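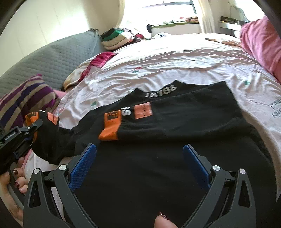
Folding heavy sweatshirts with printed sleeves: which way do you do it?

Board: Laundry and Closets
26 replies

pellwood
I have a small dresser with three drawers, and sweatshirts get the bottom one. The drawer is 13 inches deep front to back. My problem is the oversized black ones with lettering and patches on the sleeves. If I fold the sleeves behind the body the way my mother taught me, the patches end up pressed against the back and the stack leans. If I fold them across the front, the ribbed cuffs stick out at the bottom and it looks messy. Does anyone have a fold that works for these? Mine are all cotton blend, fairly thick.

Kombo
Sleeves across the front, one over the other, then bring the bottom up to the collar. Done. The cuffs stick out because you are folding the sleeve straight. Bend it at the elbow so it points down toward the hem and then it stays inside the body.

pellwood
I tried the elbow bend. It makes a lump where the sleeve doubles over at the shoulder.

Idarard
The lump is from the armhole seam. Fold the side of the body in first, about a third of the way, and lay the sleeve on top of that. Then the bend falls lower and the thickness is spread out.

I worked in the stockroom of a clothing store for a few years and we folded everything face down. Face down, sides in, sleeves down, hem up, flip it over. With a hood you tuck the hood down before the last fold. It takes less time to do than to type.

tamsin_b
Stores fold for display, though. They want the chest print showing on top. At home I don't care what is on top, I care that I can get it out without pulling up the rest of the drawer.

Idarard
Sure. Same fold, then fold it once more and stand it on edge. You can see all of them at once and take the one you want.

Rado
I will disagree with standing thick ones on edge. I tried it with my winter stuff. T-shirts stand up fine. Heavy sweatshirts slump over as soon as you take one out, and then you are refolding the ones on each side. I went back to flat stacks, no more than four high.

Kombo
They only slump if the drawer is half empty.

Rado
Mine was full.

Maeve Tully
I fold on the bed and I have the same kind of clothes, black with orange cuffs and big letters on the sleeves. The elbow bend is fine with me but I do it last. I get the body flat first and smooth it from the collar down with my palm, because if the body is creased underneath, whatever you do with the sleeves on top will be crooked.

Then I do each sleeve by the cuff. Hold the cuff, not the middle of the sleeve. If you pick it up in the middle the end swings around and twists, and you don't see the twist until you have folded it in.

I don't stand them up or stack them. I make a short, fat bundle and it goes on a closet shelf.
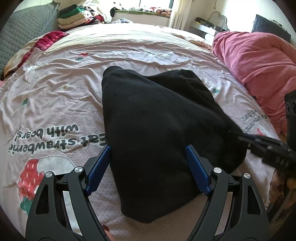

Black one folded on the strawberry duvet cover

It is wider at the bottom than at the top, which I have stopped worrying about. On a shelf it sits fine with the wide end to the back.

pellwood
Thanks Maeve. Does it keep its shape on the shelf or spread out over time?

Maeve Tully
It spreads a little. I wear most of mine every couple of weeks so none of them sit there long.

tamsin_b
I have to say I can't fold on a bed. The mattress gives under your hands and a thick duvet is worse. I use the dining table with a bath towel on it. The towel keeps the sweatshirt from sliding and you can press down properly.

Maeve Tully
I know people say that but my table is 26 inches across and a big sweatshirt with the sleeves out hangs off both sides. The bed is the only place in the apartment where I can lay one out all the way.

Prarora
Same here. Bed or floor, and the floor has dog hair on it.

One thing to add about black clothes. Check your bedding first. I have a pale fleece throw that sheds and I folded a full load of black on it before I noticed. I spent the evening with a lint roller. Now I pull the blanket off to the side and fold on the plain cover.

Rado
Fleece is the worst for that. A cotton cover is fine.

quillback
Question about the patches. I have one with a stitched-on patch and one where the lettering is printed and a bit rubbery. The rubbery one sticks to itself if it is folded print to print, and last August it was hot enough in my closet that some of a letter pulled off. How do you fold to keep print off print?

Idarard
Put the fold through the plain part. If the letters run down the sleeve, you can't avoid all of it, so lay a sheet of tissue or plain paper in between. We did that for anything with a thick print. Also wash inside out and don't dry on high.

Kombo
Or hang it.

Idarard
Hanging a heavy sweatshirt gives you shoulder bumps.

Kombo
On a wire hanger, yes. On a wide wooden one I have never had a bump. I have 13 of them on a rod right now.

tamsin_b
I get bumps on the wide ones too, on anything with a heavy hood. The ones without a hood are okay.

Rado
I would hang it over the bar of a pants hanger, folded in half the long way. No bumps, and the print hangs flat.

quillback
I will try the pants hanger. Paper seems like a lot of trouble for something I wear every week.

pellwood
Update for anyone who finds this later. I did the drawer again this afternoon with the sides folded in first, as Idarard said, and the sleeves bent at the elbow and held by the cuff. Flat stacks of three. The lump is still there but much smaller and the drawer closes without pushing down. The two thickest went on the closet shelf in bundles.

Rado
Which way do you have the collars facing?

pellwood
Alternating. One to the front, one to the back.

Rado
That is what I do. It keeps the stack level.

Kombo
I still say hang them.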